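**Wuvgate brown packing tape, Surix shelving bay**

Bought in December, reviewed Feb 7, 2019

I run the stockroom at Grenside and we reuse nearly all our cartons, so tape matters more to me than boxes do. We had been on a cheap clear roll that split every time you pulled it. Wuvgate was the next one up at the wholesaler.

It is a translucent brown tape, fairly thin, and it comes off the roll cleanly by hand or from a dispenser. It sticks well to plain corrugated card, including card that has been taped before. It doesn't like dust. Wipe the box first or the end lifts and you get a little curled tab. It is also noisy, if you share a room.

Overlap the strips on old seams. One strip across a worn join held for light stock but gave way with catalogues in it. Two or three, laid at different angles, held.

The Surix bay is white metal with slotted uprights, and the shelves can be moved without tools. The back panels are good and flat, handy for standing spare card against. I would have liked a deeper shelf – our bigger cartons hang over the front.

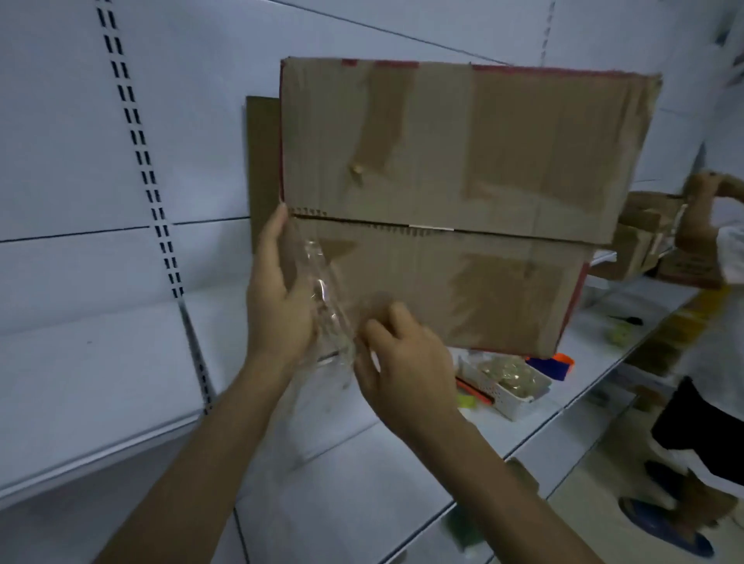
*A reused carton patched with brown tape, at the white shelving.*

We have got through 600 cartons since the first delivery. Pei-shan Tsai on the packing bench still prefers the Lukoševičius paper tape for parcels going out, and I agree it looks neater. For boxes that stay in the building I'll reorder the Wuvgate.

Tape: four out of five. Shelving: three and a half.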